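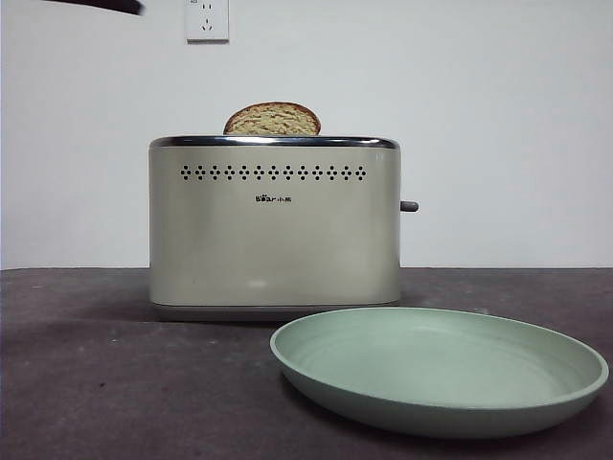
Toast cell: one slice in, plate front right.

Flokness Cells mailing list
Category: Setup and Maintenance
Posted in October by the cell 6 maintainer

Re: Lever press misses after gripper pad change

> We changed the finger pads on our arm last week and the lever press
> on the toaster task has gone off. The arm comes down beside the lever
> or catches only the tip. Picking the bread is still fine, and so is
> moving the plate. We have re-run the Julline joint calibration twice
> and it reports no error. Is the taught point for the lever stored
> separately from the others? And how do you keep the toaster in the
> same place from one run to the next?

Yes, it is stored separately. Bread and plate positions are taken from the camera at the start of each run. The lever position is a fixed offset from the toaster body, kept in the task file, and it was taught with the old pads. The joint calibration knows nothing about the pads, so it will pass whatever you fit.

The Sobczak pads are thicker than the ones they replace. Two values need changing: the tool length and the closed finger width. The task reads the first for the press height and the second for the side clearance. If you changed only the tool length you would get the fault you describe, with the arm at the right height but too far out.

What we do on cell 6 after any pad change:

1. Power off at the wall and take the toaster plug out. All teaching is done with the toaster cold and unplugged.
2. Close the fingers with no load and measure across the outside of both pads. Enter that figure, not the one on the packet.
3. Jog to a point 70 mm above the lever and check by eye that the closed fingers are centred over it. The lever is short and sticks out from the right-hand end of the body, so look from the front and then from the end.
4. Step down at 5 per cent speed until the pads touch the lever. Store that as the contact point.
5. Run the press without bread. Then run it with one slice, still unplugged.

The lever on ours will not latch without mains, so the last step only proves the travel. Do not set the force limit from it. Set that on a live run with the guard closed.

On keeping the toaster in place: we do not clamp it. The tabletop is dark and matt and the toaster does not slide much under a straight downward press, but it does turn if the press is off to one side. We put two small corner marks on the table under the base, visible only when the toaster is lifted. Check against them at the start of each shift. Ours had moved by less than a millimetre after 133 runs.

The plate matters less. Anywhere front right within reach will do, provided it does not touch the toaster base. If the two touch, the camera step sometimes takes them for one object and the run stops before the first move.

One more thing to look at is the wrist cable. If it was unclipped for the pad change and put back with less slack, it pulls at the far end of the reach, and the lever is near that end for most layouts. The Fukico clip should sit around a hand's width behind the wrist joint. With the clip too far forward we saw a small sideways error on the lever and none on the bread.

If it still misses after that, post the contact point before and after, and the pad width you measured.

Recent in Setup and Maintenance
- Crumbs on the lower finger guide
- Re: Re: Camera step stops with pale plates
- Julline calibration: when to repeat it
- Sobczak pads, wear after long runs
- Fukico cable clips, second size now in stores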